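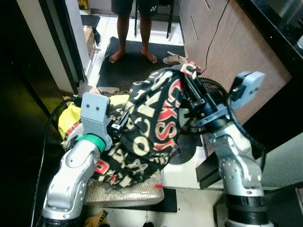
Black cloth, cream and red letters.

18 Dec 2020

Finished the second sleeve of the green cardigan last night and I am so pleased with it I wore it to breakfast with the ends still hanging out! It has been on and off the needles since June, and for most of the summer it sat in the basket because I'd convinced myself I had miscounted the raglan. I hadn't. I had read the chart upside down, which is a whole different kind of silly, but it meant only ripping back to the underarm and not the whole yoke.

The yarn is the Imholm one, the heathery stuff that Shireen Joubert talked me into. 200 grams to a skein and I bought far too much of it, so now there's a hat coming, and possibly mittens, and Mairéad has already put in a claim for the leftovers (she wants it for a tea cozy, of all things). It blooms like mad when you wash it. I soaked the first sleeve in the sink on its own just to see, and it came out half an inch longer and so soft I kept going back to pat it on the towel.

Buttons! I went through the whole tin and laid out three sets on the kitchen counter. The horn ones look right but there are only six, and the pattern wants seven. I could space them wider. The brass ones are too heavy and pull the band down. So I'm leaning toward the plain dark brown ones off Dad's old coat, which have been waiting for something good for years. Will decide tomorrow in daylight.

Called Rodrigo after lunch and we talked for ages about the blanket. He is nearly 3000 stitches into the border and says he can do it without looking now, which I don't believe for a second, but he sounded so happy. He's using the Nogueira cotton, undyed, and he's going to try an i-cord edge after all. I told him to go up a needle size or it'll pucker. He wrote that down, I could hear the pencil.

Cold all day, bright, with the frost staying on the shed roof until past two. Walked to the post office with Mairéad's parcel and back the long way by the canal. Saw a heron standing on the lock gate, very grand. Soup for supper, the leek one, and the end of the rye loaf.

Cast on for the hat at eight o'clock and did the whole ribbed brim in one sitting. Twisted rib, so it's slow going, but it looks so crisp in this yarn! I want to try the little leaf motif from the Flokus booklet on the crown, if I can make the numbers fit. It needs a multiple of twelve and I've cast on 104, so I'll have to sneak in four increases on the last round of ribbing.

To do: weave in ends, block the body, find the long pins, write to Shireen and tell her she was right about the yarn.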